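Morncombe Police Seek Public's Help in Theft of 16 Garden Statues

MORNCOMBE – The Morncombe Police Department is asking residents to check their yards, and possibly their neighbors' yards, after 16 concrete garden statues were taken from the Weidemann nursery on Brestitz Road overnight Thursday.

The statues, mostly geese, are valued at $900 in total. The heaviest is a seated lion that took three employees to unload when it was delivered, which leads detectives to believe the thieves are either numerous or very sore.

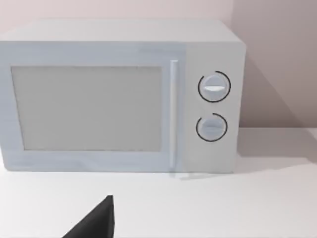 Security video shows a dark pickup truck entering the lot shortly after 2 a.m. and leaving much lower to the ground. The truck made two trips. Its license plate can't be read, although its left taillight is out, and officers would like to discuss that too.

"We are taking this seriously," said Lt. Smaranda Bucur, who is leading the investigation. "I would ask people to stop calling dispatch to honk." 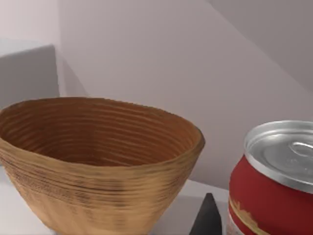 Nursery owner Gunther Ackermann said the register and the power tools were left alone. "They walked right past a new chainsaw to get to the geese," he said. "I don't know what to tell you."

Each statue has a small W stamped under the base. Anyone offered a goose at an unusually good price is encouraged to tip it over and look.

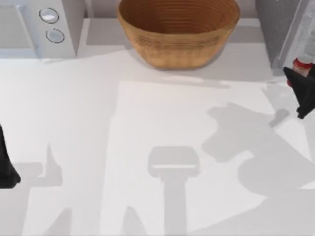 No arrests have been made. Tips can be left with Det. Torben Buschmann at the front desk on Darkis Street, and callers may remain anonymous. Statues may also be returned to the nursery's back gate during business hours.

Media contact: Annelore Petersen, Public Information Office, Morncombe Police Department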